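Grastura hand-held gripper kit - is the pair worth it for fruit sorting practice?
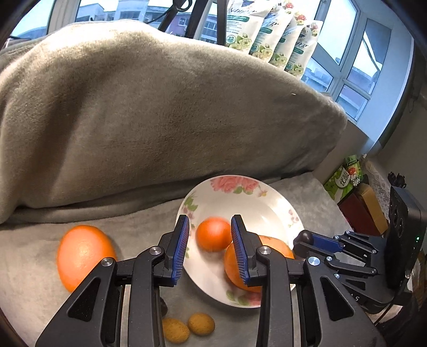 Two grippers at the plate, one open and one holding a small dark fruit.

Posted by conby_bench

Good evening to all. I am considering to buy the Grastura kit, the one with two hand-held grippers and the blue ribbed pads. The shop asks 746 for the pair and 285 for a single one. So the pair costs more than two singles, and I don't understand the reason. Is there something else in the box?

I want to use it for collecting demonstrations with soft things, mostly fruit on a table at home. My questions are if the pads leave marks on the skin of a ripe plum, and if it is possible to work with both hands for more than an hour without pain in the wrist. The product page says nothing on this. I have before used only the Ponce gripper, with hard flat fingers, and it was terrible for everything round.

Thank you in advance, and excuse my English please.

Posted by Pistside

I have the pair since June. The difference in price is for the sync box and the second cable, and also a longer warranty. If you don't need the two hands recorded together, buy one single and wait.

On the pads: they are softer than they look. With oranges of any size I had no problem, the ribs hold the peel well. With small smooth fruit you must come from the side and close slowly, otherwise it jumps out and rolls away. I had marks on plums only when they were very ripe. On tomatoes I can not say.

The wrist is the weak point. After 40 minutes I make a pause. The weight is in front of the hand, so if you stretch the arm to reach over a plate you will feel it. I put the plate closer to the edge of the table and now it is better. Also put a cloth under it - a plate on a bare table slides when you touch the rim with a finger pad.

One more thing, check the screws on the outer joints after the first week. Mine became loose on one side and the two arms were not closing equal. The key is not included, you need your own.

Posted by ponce_user_3

Do not buy the pair first. Support answered me after 3 weeks.

Posted by conby_bench

Thank you both. Pistside, this is very clear, I did not know about the sync box. I will take the single and ask the shop if it can be upgraded later. If they answer I will write it here.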